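Range hoods: ducted, recirculating and what the numbers mean

30 Jan 2023

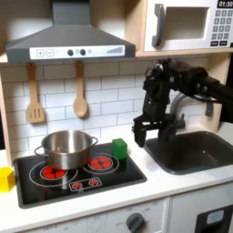 Toy kitchen with a sloped grey range hood, two knobs on the control strip.

Print this post | E-mail this post

The old hood came down in October and I have been reading specification sheets ever since. These are my notes, mostly so that I don't have to work it all out again.

A ducted hood sends air outside. A recirculating hood passes it through a grease filter and a charcoal filter and returns it to the room, along with all of the moisture. If you boil a lot of pasta in a small kitchen with poor windows, the second type will not help with the condensation. Ours was recirculating, and the paint above the cupboards had been peeling for years.

The unit I settled on is the Pivdale, rated by the maker at 455 cubic metres per hour on its highest setting. That figure is measured with little resistance on the outlet. Every bend in the duct costs airflow, and so does any reduction in diameter. My run has 2 bends and ends at a wall vent with a flap.

The first quote, from Hamann, allowed for 100 mm flexible duct the whole way. I asked for rigid metal at 150 mm to match the outlet collar. Flexible duct has a corrugated inner surface and sags between supports, and grease collects in the low spots. The colour of the duct we pulled out settled that argument.

Carola Wiegand asked in a comment last time whether a more powerful motor would make up for a narrow duct. Partly, but it gets loud. She should also check where the replacement air comes from – in a well-sealed flat with the windows shut, a big fan mostly just makes noise. Anyone with an open-flued gas heater needs to have it tested with the hood running.

Filters: the aluminium mesh ones go in the dishwasher and come out discoloured, with no effect on how they work. I do them every 5 weeks.

Still to do is the wall vent. The flap rattles in a westerly and I have not yet found a replacement spring.

Recent posts
Grouting the laundry floor
Birgit Ruppert's notes on tap washers
Otside wall vents compared
Moving a power point: what the electrician needs to know

Contact | © Amport House Notes | Back to top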